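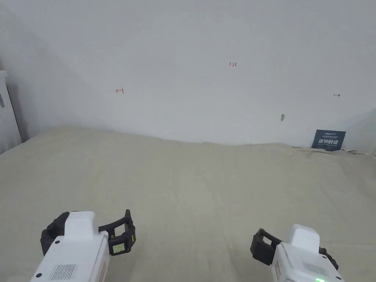 4. The Flundetti hand-held kit

4.1 What is supplied

The kit reviewed in this section is sold by Lorelmont under the name Flundetti. It is meant for groups who want to record two-handed table work without buying a pair of arms. The operator holds one gripper in each hand and carries out the task directly. We bought the kit at the standard price in May and had no contact with the maker beyond the ordinary support address.

Each gripper has a white housing with a raised block on top and black fingers at the front. Figure 2 shows the pair over a cloth-covered surface at the start position we used for every task, with the fingers pointing forward and nothing between them. The green indicator light can be seen low on the left gripper, and the small display is mounted at the front on its jaw mechanism. According to the manual, the light comes on when the unit is powered and ready to record. It gives no sign that recording has begun, so our operators called out the start of each trial.
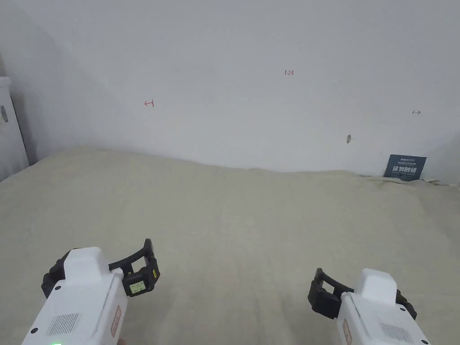 Setting up the kit took one afternoon, most of it spent on the software. The installer would not run on our first laptop and the error message gave no cause. Support answered the next morning with a corrected file. Once this was in place, pairing the two grippers was simple and did not have to be repeated during the study.

4.2 Recording trials

We chose five tasks: folding a napkin, unfolding it again, moving a cup, stacking two boxes and closing a zip bag. Each was recorded 200 times, giving 1,000 trials in all. The trials were shared between two operators, Erdal Yaman and Nurhan Oral. Neither had used the kit before.

Of the 1,000 trials, 857 could be used without editing. Most of the rest were lost when tracking dropped out on one side, nearly always when the hands crossed. The zip bag task was the worst affected. Holding the grippers further apart at the start helped a little, but the operators found this awkward and we did not make it a rule.

The cloth tasks gave fewer problems than we expected. The ribbed fingers took hold of a single layer of napkin at most attempts, though both operators had to learn to press down before closing. Oral reported a sore wrist after long sessions, and we shortened them from the second week onwards.

4.3 Comparison with the Casico set

The Casico set used by Demirtaş in the first part of this study is lighter and its software is easier to install. Its fingers are smooth, however, and it could not be used for the napkin tasks without added tape. We would choose the Flundetti kit for cloth and the Casico set for rigid objects. Spare fingers for the Flundetti kit are sold only in pairs, and ours took three weeks to arrive.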